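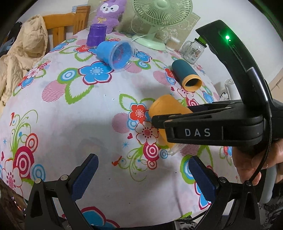 Maricruz Medrano

Last updated: May, 4:10 pm

OK, picking this ticket back up. Short version for anyone new: the cup-stacking examples from my table keep getting bounced by the Mikness checker with "left/right out of step," and I've been poking at it between batches.

So far I have 81 takes on the floral cloth and 6 of them were bounced. Doesn't sound like much, but Leopoldo says the good ones next to them look a little off too, and he doesn't want the model learning from a right hand that's late to its own grab. Fair!

Stuff I tried:

Restarted both grippers. No change. The light on the right one comes up green every time, so it thinks it's happy.

Swapped the cloth for a plain one, on Cirilo's hunch that all those flowers and circles were confusing the tracking. Ran a short batch, got a bounce on the third take. Put the flowers back (I like them, and we want busy tables in the set anyway).

Changed how I start. I'd been closing the right gripper on the yellow-orange cup before the left one had even been woken up properly. Now I open both, hold still for a slow count, then go. This helped a lot, I think? Only 2 bounces since, both with a cup lying on its side. The upright and upside-down ones go through fine.

Elvia asked if the cable could be dragging. I looked, and it does swing when I reach across for the teal cup. I've clipped it to my sleeve for now. Ugly, but let's see.

Still open: the clock drift. Fulgencio pulled the log from one bad take and the right side was about 70 milliseconds behind by the end. He wants to see the same thing from a long take where I don't pick anything up. I'll do that tonight and attach the log.

Please don't delete the bounced takes yet, I want to compare them by hand.

This site uses cookies to keep you signed in. Accept | Manage settings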